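Subject: Re: [gripper-data] How many demos per task before you train?

Hi Vinh, hi all,

Sorry for the slow answer, May got away from me. I started typing a quick reply over lunch and it grew, so grab a coffee. Vinh's message is quoted at the bottom for anyone who missed it.

Two views of our collection room first, because half of what I want to say is about the room and the rest is about the rice cooker. 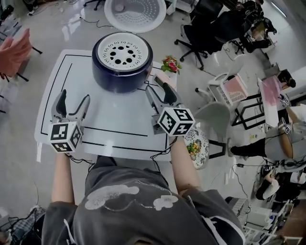
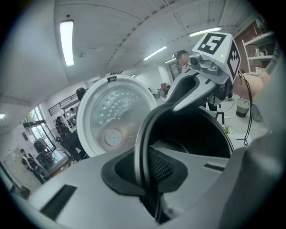

First one: head view, seated at the taped table with a gripper in each hand. Second one: gripper view, up close to the rice cooker with the lid open.

So, numbers. We're sitting on 3,084 episodes all up, with both hands recorded and the head view alongside. That sounds like a lot until you split it by task, and then some of the piles look pretty thin. The rice cooker jobs (open the lid, close the lid, put the inner pot in) have 850 between them, and that's the only group I'd call comfortable. Everything else we've been topping up as we go.

Vinh, you asked whether it's better to do loads of one thing or a few of many. My vote is for many, as long as each one is recorded by more than one person! Our first lid model was trained on episodes from Thomas and no one else (Thomas is the name of our first rig, by the way, not a bloke - the second one is Brodum, and no, I didn't pick either). One operator did the lot, always came at the latch from the same side, and the model learned that habit beautifully. Turn the cooker a quarter turn and it went hunting for a latch in thin air. We got three more people in, so four operators altogether, asked them to do it however they'd do it at home, and the next model was heaps better on fewer episodes.

On the table: tape the outline down and leave it. We use black tape on a white top and it's been the best couple of dollars we've spent. I don't mean you have to put objects in the same spot every time - please don't, you want them wandering all over the place. But everyone knows where the working area stops, and when you go back through the recordings you can tell straight away if the table has been bumped.

Markers next. We've got cubes on both grippers, patterns on several faces, so there's usually something readable when you roll your wrist. Usually. The trouble comes when you reach deep into something, like the cooker, and your own arm gets in the way. Ketolley (our tracking software, for the newer folks) will happily fill in a short gap, but anything over 22 frames we throw out. I used to try to rescue those by hand. Don't. It took me a whole evening to save a handful and they were still wobbly.

A few odds and ends that I wish I'd written down sooner:

Shiny things are a pain. The inside of a lid, a glossy tin, a polished floor, they all throw the lights back at you. We kept ours in the set, but we tag them so we can check the model on them separately.

Cables. Give yourself more slack than you think you need. A tight cable changes the way you move, and you can see it in the wrist paths afterwards, all these funny little short reaches.

Leave the mistakes in, up to a point. If somebody fumbles the lid and then gets it, I keep the episode and label it as a recovery. If they drop the whole thing and start laughing, that one goes in the bin.

Wide lenses on the grippers pick up the whole room, people and all. Get everybody's okay before you hit record, including whoever is over by the window having a chat. We have a sign-up sheet by the door now and it saves a lot of emails later.

As for the Sanard format, yes, we export to it, and yes, the timestamps come out weird if the head view starts before the grippers. I've got a small script that lines them up again. It's ugly but I'm happy to send it to anyone who wants it. Has somebody got a proper fix?

Cheers,
Mel

> Vinh Đàm wrote:
>
> Hello everyone,
>
> We're setting up for two-handed kitchen tasks and I'd like to hear how others
> planned theirs. How many demos per task did you gather before the first
> training run? Did you go deep on one task, or spread out early?
>
> Also, what do you do when tracking drops out partway through an episode?
> We lose quite a few whenever a hand goes inside something.
>
> Last thing, is anybody exporting to Sanard with a head view included? Ours
> never seems to line up with the hands.
>
> Thanks,
> Vinh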